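The notes in this folder cover the produce basket activity from the Wasbridge room: what goes on the table, what goes in the basket, and how the written records are laid out. If you only want the file list, skip to "Files."

## What the activity is

A few pieces of fruit, vegetables and similar items are set out on a white table next to a woven basket. The items go into the basket one at a time. When the table is clear, the basket is emptied, the items go back out in a new arrangement, and it starts over. One pass from bare basket to cleared table is called a round.

Each round has a written record. The record says which items were out, where they started, what order they went in, and how the basket looked at the end. There are over 2,000 rounds in the current release.
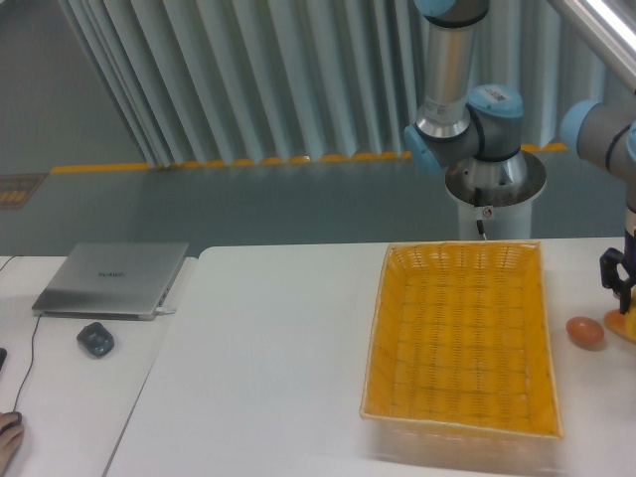
Wasbridge, January

The setup has been the same since the second week. Two white tables stand side by side with a narrow seam between them. The basket and the produce stay on the right-hand table. The left-hand one is for the laptop and mouse, and nothing from a round should end up over there. If an item rolls across the seam, write `crossed` in the notes column and finish the round anyway.

## The basket

It is rectangular, yellow to yellow-orange depending on the light, with sloping sides and a flat bottom. The weave is open enough in places to let light through. Older records call it "the tray" or "the bread basket." Both mean the same basket, and we have left the wording alone in the raw text.

A round always starts with the basket empty. Turn it over and tap it out before you put it down, as small bits catch in the corners. Don't line it with paper or cloth. Amerley Akpalu tried a liner for 90 rounds, and those are kept in a separate file because items settle differently on cloth.

The basket can sit lengthwise or crosswise. Write down which. A slight angle doesn't need its own label, so pick the closer of the two.

## The items

Items are drawn from a bin before each round. Names in the records are meant to be short and ordinary:

- `pepper`: bell pepper, any color. Put the color first, as in `yellow pepper`.
- `orange`: the round fruit only. For anything else that happens to be orange, use its own name.
- `egg`: any egg-shaped item, brown through reddish. People disagree about the shade under different lamps, so color is optional here.
- `long item`: carrots and similar shapes, when the person writing didn't want to commit.
- `other`: explain in the notes.

Eggs go in last when they are out with a pepper or an orange. Put a pepper in with the stem facing up if it will stay that way. If it tips over, leave it.

## Arrangements

Most rounds start with the items to the right of the basket, fairly close to it. Abdul-Rahman Acheampong wrote the placement rules, and they are short:

1. Leave a hand's width between the basket and the nearest item.
2. Items may touch each other.
3. Nothing goes behind the basket.

Rule 3 was added late. In the first 900 rounds you will find records marked `behind`, and those are valid.

## Files

```
rounds.csv one row per round
items.csv item names and older spellings
liner_rounds.csv the cloth liner rounds
notes/ longer comments, plain text
```

Columns in `rounds.csv` are `round_id`, `items_out`, `start_side`, `basket_turn`, `order_in`, `end_state` and `notes`. Order is written left to right with a slash between items, for example `orange/yellow pepper/egg`.
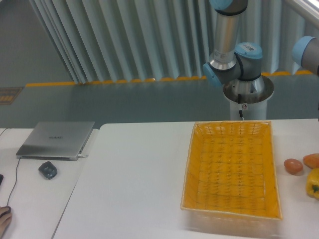 `end_state` takes one of three values. `all_in` means every item is inside the rim. `resting` means something is leaning on the rim but off the table. `short` means at least one item is still on the table when the round is called. Don't use `short` for an item that was never put out; fix `items_out` instead.

## Known problems

- `start_side` is blank in one block of rows entered by Ognjen Begović from paper sheets. The sheets didn't have that column.
- Some rows say `lemon` where the item was a yellow pepper. Afia Ackah has corrected the ones she could check against the notes. The rest carry a `?`.
- Bruised fruit was swapped out without a new entry, so two rows with the same item name may be about different pieces.

## Changes and contact

Send corrections to Cristóvão Godinho with the `round_id` and the column name. Please don't edit `rounds.csv` directly, as the Deltgate copy is rebuilt from it overnight.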